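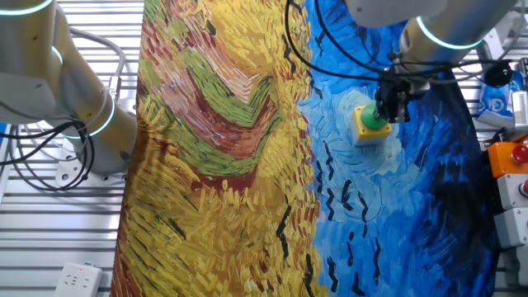 In September our group at Plotora resumed collecting demonstrations for the button-pressing task. The target is 900 examples, recorded in blocks of 30. Esi Amegashie maintains the task list and reviews each block before it is accepted.

The printed mat remains in use – a busy background is a requirement of the Grindden protocol.
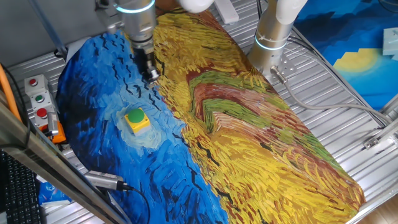 Are failed attempts kept?
They are kept, labelled as failures and stored apart from the main set.

Operators change after 20 examples, and the change is entered in the log.

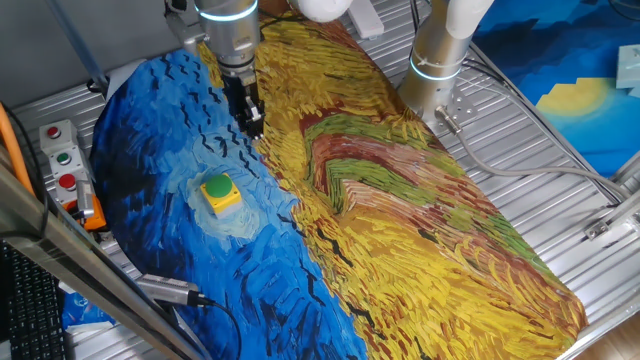 Gripper above the mat, with the green button to the left.

The next block will follow the same written instructions.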